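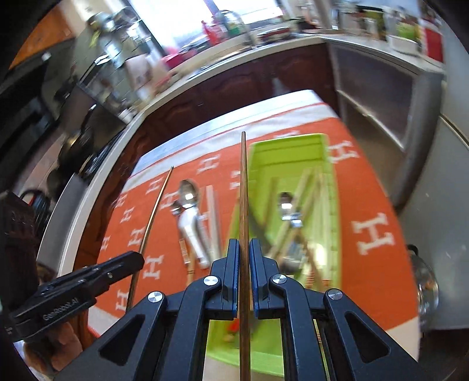

Sunday, late afternoon. Back to the finish trials for the Wimwood spoons, and I am starting with the walnut oil, which I have been putting off for weeks for no good reason. The first coat went on after breakfast and I gave it a good long soak before wiping back. What I keep noticing is how differently thin pieces behave from thick ones. A spoon bowl drinks and drinks, but a plain brown wooden chopstick, long and thin and running down to a narrow tip, has hardly any body to hold oil, and I suspect the tip will always wear first whatever we put on it. So thin stock gets lighter coats from now on, and more of them.

The Truvent wax blend is a nicer thing to use, I must say – it smells lovely and buffs up in no time – but it left a faint bloom on two of the cherry blanks. I rubbed one down again with 1,000 grit and the bloom went. The other I have left alone for comparison, so please don't tidy it away!

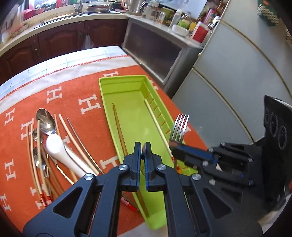 The Gulel oil is still tacky after 8 hours, even over by the window. It may be the cool May weather, or I may simply have been too generous with it. I'll look again before supper and write the result in the margin.

Grit notes, while I remember: stopping at 900 left the beech a little furry once it had been wetted and dried. Going up to 3,000 made it feel like glass, but the oil sat on top and took ages to go in.

Still to do: order more Babaei cloths, the lint-free kind, and wash out the small jar.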